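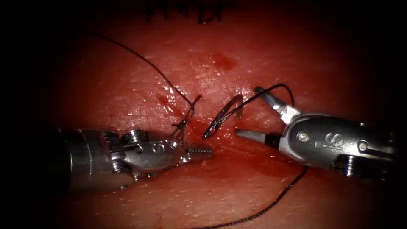
Needle upright on the tissue, right-hand jaws open. The planner's view of the work is a good deal tidier.

Pirkon 2 and the thread it can't see

The new release of Pirkon has been in use on the suturing rig since January, and the notes that came with it promise "reliable single-stitch autonomy". I have now sat through enough runs to have an opinion on the word reliable, and several members have asked for it in print, so blame them.

For anyone who skipped the last meeting: Pirkon takes the camera feeds, estimates where the needle is, picks a grasp, and hands a path to the arm controller. Stinder is the layer underneath that does the motion. The two were written by different people at different times and it shows. Stinder is dull and does what it is told. Pirkon has ideas.

The needle estimate is better than it was. Delphine Villanueva retrained it on 2000 hand-marked frames, and where the old version would happily fit a curve to any dark arc in view, the new one mostly waits until it has the needle from both cameras before it commits. I grumbled about the delay at first. I have stopped grumbling, because the old version was quick in the way that a man who doesn't read the form is quick.

Thread is another matter. Pirkon still has no proper model of it. There is a mask that says "thread, probably" and a rule that keeps the jaws a set distance from the mask when they close. That rule is fine for a single strand lying across open tissue. It is no use at all when a loop comes off the needle, goes up past the open jaw and drops behind the instrument. The mask simply ends where the thread goes out of sight, and the planner reads the gap as free space. A person looking at the same view knows the thread carries on. I would like the software to at least suspect it.

Mei Villanueva's answer is that the controller will feel the tension and stop. It may. The force limit in Stinder is set for pulling a stitch through, so by the time it trips you have already put a fair load on the tissue. A safety stop is a poor stand-in for looking.

What the side-by-side showed

Dexter Mercado ran the same set of 100 recorded grasp requests through the old planner and the new one, with the arms switched off, and compared the plans. The new one refused 60 of them. The release notes call this "improved caution". Dexter went through the refusals by hand and thinks a fair share were perfectly good grasps, thrown out over a low confidence score on a needle that was partly hidden by an instrument.

I am torn on this. A planner that refuses is better than one that guesses, and I have said so in this newsletter often enough. But if the operator has to step in every time an instrument gets in front of the needle, then we have a planner for needles with nothing in front of them, and suturing doesn't offer many of those. The success figure in the notes is worked out on accepted plans only. Refuse enough of the hard ones and any planner looks clever.

The wrist camera was meant to help, and sometimes it does. It gets in close and gives the estimator a second angle. It also brings its own troubles. The gripper it rides with is big, dark and out of focus in the corner of the picture, and it can sit partly over the very needle you are after. Glare is the other one: a washed-out patch of tissue beside the jaws leaves the depth estimate with very little to hold on to. And look at how much curved stuff there is to choose from. There is a dark needle to the right of the jaws, a crescent of black thread leading towards it, and down at the bottom left a shiny curved piece that seems to be joined to a loop of thread. The estimator wants one needle and one tail. I would want to see its working before I let it close on anything.

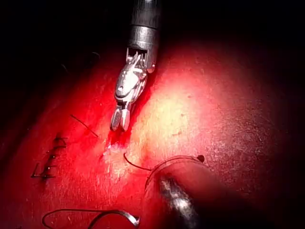 Tooling, or the lack of it

My real complaint is that seeing its working is so hard. When Pirkon refuses a grasp, the log says PLAN_REJECTED and gives a score. It doesn't say which camera disagreed, or whether it was the needle or the thread mask that sank it. Dexter's comparison took him most of a week, nearly all of it spent lining up time stamps.

Darnell Fitzsimmons has written a small viewer called Zeller that draws the estimate and both masks over the recorded video. It crashes if you scrub backwards and the colours are horrible. I have learnt more from an afternoon with it than from the whole of the release notes. It should be in the main package. I am told it is "being considered".

Alaric Gallagher, who looks after the Pirkon side, has read a draft of this and feels I have been unfair about the refusals. He says the threshold can be changed in the settings file. So it can, but there is one number for everything, and lowering it lets the bad thread cases back in along with the good hidden-needle ones. He has agreed to look at splitting it in two. I have this in writing.

Until then the Blackwood bench stays on the new needle estimator with the old planner, and a person confirms every grasp. If you want to try the full release on your own recordings, Darnell has the viewer and will send it on request. Don't scrub backwards.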